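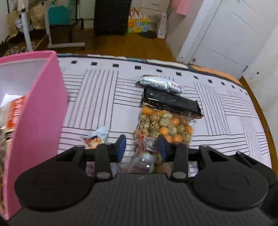 Table station, gripper open, snack packs laid out on the cloth.

Guvora Demonstrations
Pre-Opening Safety Checklist, Hand-Held Gripper Station
Visit: Skultano open day, Admasu House
Date of inspection: 30/05/2021
Inspector: Setareh Jafarzadeh
Equipment: Vesteo hand-held gripper, one unit, with spare fingertip pads
Visitors expected: up to 17

Status codes: P = pass. C = pass with comment. A = action needed before visitors enter. N = not applicable.

Section 1. Gripper, mechanical

1.1 Housings free of cracks and sharp edges: P

1.2 Fingertip pads fixed, no lifting at the corners: C
Comment: Both blue pads sit flat. Left pad has slight wear at the tip. Still within the wear limit on the data card. Check again at the midday break.

1.3 Fingertips meet evenly when closed on the test strip: P
Comment: Strip held along its full width. Repeated after warm-up with the same result.

1.4 Links move through full travel without sticking: P

1.5 Pivot caps seated: P

1.6 Pinch points identified and explained to the presenter: C
Comment: The openings in the side arms are large enough to admit a child's finger. Presenter to hold the tool by the grip only and to keep the arms turned away from the front row. Added to the opening talk.

1.7 Cycle counter read and logged: P
Comment: 1,247 open-close cycles at start of inspection. Previous sheet agrees with the counter.

1.8 Fasteners checked with the small driver: C
Comment: One screw on the grip took a quarter turn. Marked with paint pen. If it moves again, take the tool out of use and call the office.

Section 2. Gripper, electrical and data

2.1 Cable undamaged along its length: P

2.2 Strain relief holds under a light pull: P

2.3 Battery pack charged, spare pack charged: C
Comment: Spare was left on the charger overnight. Charger is rated for this but it is not our practice. Unplugged on arrival.

2.4 Camera mount tight, picture steady on the display: P

2.5 Recording switched off during visitor handling: A
Comment: Recording came on by default after restart. Setting changed and saved. Restarted the unit and confirmed that recording stayed off. Closed before opening time.

2.6 Stop button on the display reachable by the presenter: P

Section 3. Table and demonstration items

3.1 Table stable, no rocking under hand load: P

3.2 Cloth flat in the working area: C
Comment: Patterned cloth retained at the host's request. The pattern has no effect on the demonstration. Clip the near edge so that the cloth does not travel when packs are dragged.

3.3 Items are light and have no hard corners: P
Comment: Snack packs only. Heaviest pack was weighed and is well under the load limit for the tool.

3.4 Items sealed, no leaks or loose food: P
Comment: Check seals between groups. Any pack that opens goes in the trash and is replaced from stock.

3.5 Range of surfaces suitable for the demonstration: C
Comment: Clear film, glossy black wrap and foil are all present. The clear bag of round snacks is the difficult one. Its contents shift when lifted and the film slides on the pads if it is taken near the top. Presenter to grip lower down and lift slowly. The long black pack lifts best across its width. Start each group with that one.

3.6 Container placed within reach: C
Comment: Pink box is at the left side of the table. The raised rim can catch a finger arm on the way in. Lift clear of the rim before moving across. For left-handed visitors, move the box to the other side and stand on the opposite corner.

3.7 Allergen notice displayed: A
Comment: Notice was missing. Visitors do not eat the packs but they do handle them. Printed copy taped to the table leg, then moved to the door where it can be read. Closed.

3.8 No glass, liquids or blades on the table: P

Section 4. Floor and surroundings

4.1 Walkway to the table clear: C
Comment: Bags and household items are on the floor beyond the far side of the table. They are outside the visitor route. Keep the route on the near side and do not let a group walk all the way around.

4.2 Movable furniture secured: C
Comment: The white frame behind the table has a caster. Pushed by hand, it moved. Brake applied, retested, held.

4.3 Floor surface even, not slippery: P

4.4 Door opens fully and is not used for storage: P
Comment: Door stop in place.

4.5 Lighting adequate: C
Comment: Overhead light produces glare on the clear film. No safety effect. It does make the edges of the packs harder to judge from the visitor side. Presenter should name each pack before lifting it.

4.6 Extension cords taped down: N
Comment: Battery operation only. No cords on the floor at this station.

4.7 First aid kit and extinguisher located: P
Comment: Both in the hallway. Presenter has been shown.

Section 5. Visitor handling

5.1 Group size at the table limited to 5: P

5.2 Children handle the tool only with an adult beside them: P

5.3 Long hair tied back, loose sleeves rolled, lanyards removed: P
Comment: Hair ties and a tray for lanyards are on the chair by the entrance.

5.4 Turn length: 3 minutes: C
Comment: The tool is front-heavy and wrists tire. Do not extend turns, even when the line is short. A visitor who wants a second turn goes to the back.

5.5 Hand cleaner available before and after handling: P

5.6 Presenter has practiced the stop procedure: P
Comment: Release the trigger, set the tool down with fingertips facing the box, press stop on the display. Done twice without prompting.

5.7 Incident sheet on the clipboard with a working pen: P

Section 6. Open items carried forward

Left fingertip pad: inspect at midday, replace if the worn area reaches the edge line.
Grip screw: check the paint mark after every group.
Recording default: report to Vesteo support. The setting should survive a restart without being saved by hand.
Box with a lower rim: request one for the October visit.
Allergen notice: add to the packing list for this station.

Result: Station may open. Both action items closed before opening time.

Signed: Setareh Jafarzadeh
Copy to: Guvora office, Skultano visit folder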